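Ticket 155: Arm stops with protective stop when carrying near the table edge
Site: Drorkoston, bench 5
Opened: January 2020
Priority: normal
Status: closed, with follow-up

Reported problem

The arm on bench 5 goes into protective stop during the drinks preparation task. It happens on the carry, after the grasp and before the release. The controller log gives a joint torque limit on the wrist, then a stop. Clearing the stop and resuming works, but the fault returns within a few runs. The operators have been clearing it from the pendant and carrying on. Please advise whether the torque limit can be raised.

First reply

Please don't raise the limit. The limits on this bench were set as part of the risk assessment and any change to them means the assessment has to be done again and signed. Under the Skirau bench rules a protective stop that comes back three times in a shift is treated as a fault, so the bench should be tagged out until we have looked at it.

Can you send:
- the controller log for the last full shift
- the payload and centre of gravity currently set for the gripper
- the date of the last cable check

Update from site

Log attached. The payload is set to the figure for the old gripper, 700 g. We don't have a separate entry for the centre of gravity, it is at zero on all three axes. The cable check sheet was last signed in September.

The bench is laid out to the standard plan, brown paper with the blue tape grid, and the cup and the board are where the task sheet puts them. Nothing in the layout has been changed this month.
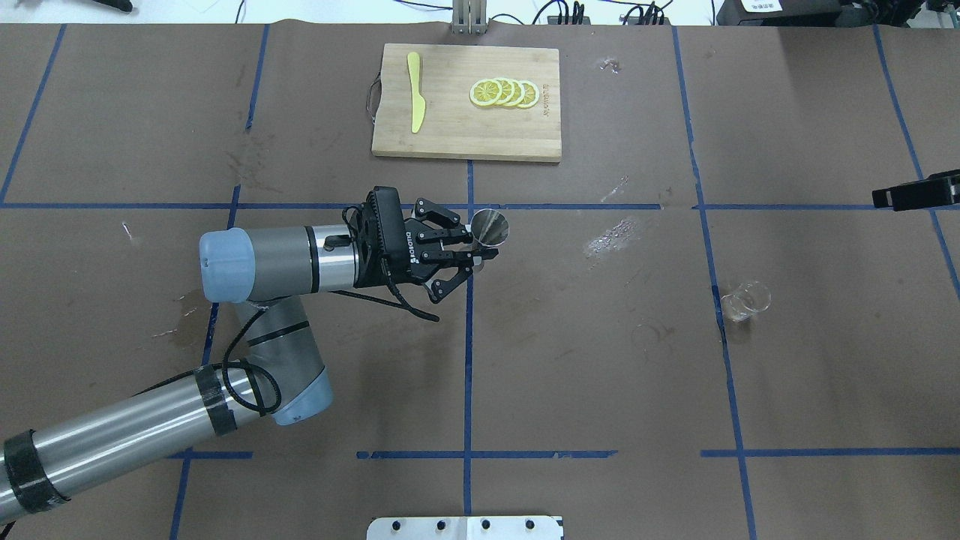 Tagged out as asked. The speed is still at the reduced setting from commissioning and we have not touched the safety configuration. The checksum on the pendant matches the one on the door of the cabinet.

Second reply

Thanks, that is enough to go on. Two things.

1. Payload. The present gripper with its bracket and coupling weighs 1,000 g on our scales. With 700 g entered the controller thinks it is carrying a load the whole time, and as the wrist turns there is not much margin left before the limit. The centre of gravity at zero makes this worse. Enter the mass and the offset from the Haddad data sheet, not from the sticker on the case, as the sticker leaves out the coupling.

2. Cable. The log shows the wrist torque rising in the same part of the turn each time. A wrong payload would not explain a step that sharp, so I would look at the gripper cable. The rule in section 4 of the bench standard is that the cable must have slack through the full range of every joint, and must not be able to catch on a tool, the work or the table fittings. Move the arm by hand through the whole path in freedrive with the gripper empty and watch the cable at both ends of the wrist travel.

While you are there, please also check the following, as they are on the same sheet:
- tape or ties holding the cable sit on the links and never across a joint
- liquids on the table are wiped up before the arm is enabled
- the emergency stop can be reached from where the operator stands

Update from site

Payload and centre of gravity entered and saved. Fault still there, but less often.

Freedrive check done. The cable goes tight at the far end of the wrist turn. The fixing point nearest the elbow had been put too far back when the gripper was changed. We have moved it and there is now slack all the way round. Emergency stop reach is fine. The paper will be replaced and a wipe-down added to the start of each run.

Ran the full task for a shift at reduced speed – no stops.

Closing note

Closed. Cause was a cable fixed too short at the gripper change, with a wrong payload setting on top. The tag can come off once the cable sheet has been signed.

Follow-up: the gripper change form has no line for payload or for the cable check. Wistari have been asked to add both. Until the new form is out, write the two checks by hand at the bottom of the old one and keep a copy with the bench.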